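Projects > Skumell > Devo > README.md

# Devo table-clearing recordings

Devo is a set of recordings from the break room service at Flastine. Two robot arms work at one table and handle small tableware. The recordings were made for the Skumell project, which asks what changes for kitchen staff when a part of their work is given to a machine.

## Contents

- 1,869 recordings in total
- 1,579 of them with complete labels
- 71 kept apart for testing
- wrist camera video, joint positions, gripper opening

The labels are in English. Please do not mix the test recordings with the others.
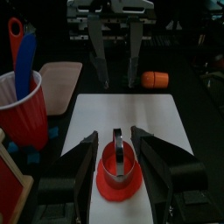
Wrist camera view: open gripper at a small metal cup on a red-orange saucer, second arm behind.

## The people

We interviewed 18 workers of the canteen team. Before the robots, the same persons carried, sorted and washed. Now a part of each shift is for preparing the table and for writing down the errors. Some of them like this, because the wrists hurt less. Others told us that they miss to talk with the guests, and that watching a slow arm is more tiring than doing the job by hand. Both opinions are in the file `interviews.txt`, without names.

## Known limits

The tasks are short and the objects are few. Labels from September were written by new staff and are less exact. Espinoza format is supported only for reading.

## Contact

Gemechu Dinsa maintains this set. Last change: 2020-01-24.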